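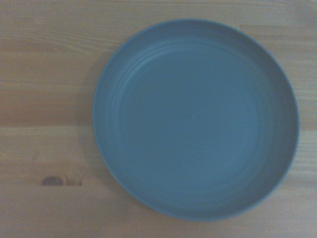 Cuadernos > Menaje > Platos y soportes
Enero – por Demetrio Goicoechea
Tiempo de lectura: 3 minutos

Retomo las notas del plato hondo de Bistimard, referencia 538. Ayer dejé sin cerrar la cuestión del perfil y hoy la he mirado con más calma. La pared interior baja desde el borde hasta un fondo ancho y plano, con unos escalones concéntricos muy leves entre ambos, que supongo del molde. Al pasar la uña se cuentan mal. Con buena luz se ven en un arco y luego se pierden. Los dejo sin medir hasta que encuentre el calibre pequeño.

El problema con este plato es de almacenamiento. En la alacena, en pila, ocupa lo que ocupa cualquier hondo y se saca sin dificultad el de arriba; el de abajo obliga a levantar todos los demás. De canto, en soporte de alambre, se coge cualquiera. A cambio, el soporte tiene que aceptar un borde con algo de vuelo y una pared inclinada, y los que venden como universales están pensados para platos llanos de loza, más pesados y más finos de canto.

El soporte que estoy usando es el de Flovley, alambre negro curvado. En mi balanza da 80 gramos, poco para lo que se le pide. Si el plato entra recto, no se mueve. Si entra ladeado y se apoya antes por un costado que por abajo, el soporte gira sobre la madera y hay que recolocarlo. Probé con un retal de fieltro debajo y gira menos, pero resbala más al empujar desde delante. Retirado el fieltro.

Mesa: la de pino claro, con los nudos. Altura 762 mm, medida en dos esquinas, igual en las dos. Para trabajar de pie me queda baja y acabo la mañana con la espalda cargada, aunque para ver el plato desde arriba va bien.

Anoto el procedimiento tal como lo he fijado hoy:

El plato parte apoyado en la mesa, fondo abajo. Se coge por el borde, en un solo punto, sin meter nada por debajo. Se levanta lo justo para librar la mesa y se inclina en el aire hasta dejarlo casi vertical. Entonces se lleva al soporte y se baja entre los alambres. Se suelta cuando el canto inferior ya carga.

El paso delicado es el primero. El borde tiene poco grosor y la pared empieza enseguida, de modo que el agarre se queda en una franja estrecha. Demasiado afuera, el plato cabecea al subir. Demasiado adentro, se pisa la pared y la inclinación sale forzada desde el principio.
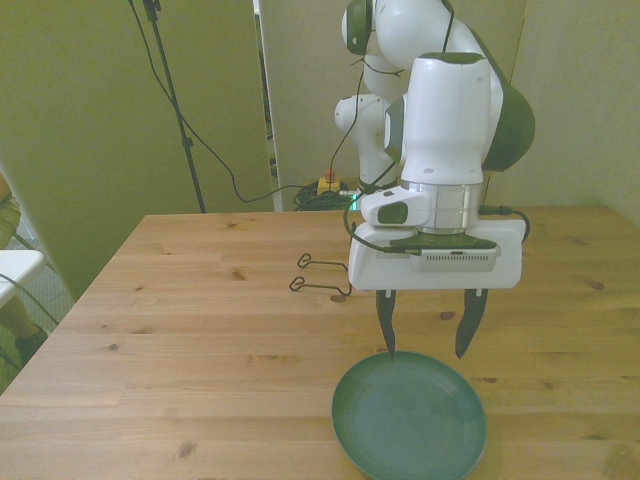
Peñalver opina que me complico, que en su casa los hondos van de canto en un escurridor corriente desde hace años y que el borde se coge por donde caiga. Añadió que, si el soporte gira, lo que sobra es el soporte. Le contesté que un escurridor reparte el peso entre varias varillas y este no, y que además en la alacena no cabe. No quedó convencido. Tomo nota de lo del escurridor por si mido alguno.

Sigo con la inclinación. La cara cóncava puede mirar a un lado o al otro, y al principio lo daba por indiferente. No lo es con un hondo: el fondo plano queda retrasado respecto al borde y el peso se va hacia él, así que conviene que el respaldo del soporte quede por detrás del fondo. Al revés, el plato se sostiene, pero basta rozar la mesa para que cabecee.
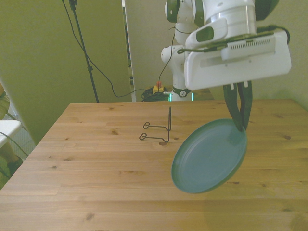 Queda además la altura a la que se hace el giro. Muy pegado a la madera, el canto de abajo tropieza al inclinar y arrastra. Muy alto, el recorrido de bajada se alarga y se llega al soporte con menos precisión. He optado por un margen corto, el suficiente para que el canto pase libre, y por corregir la orientación antes de avanzar.

Pendiente: comparar con el soporte de Urnport, referencia 961, que según la hoja lleva la base más ancha. Pedido esta mañana. Repetir también con el plato llano de la misma serie, con el mismo agarre. Y limpiar el plato antes de la próxima tanda de notas, la bayeta de la cocina deja pelusa.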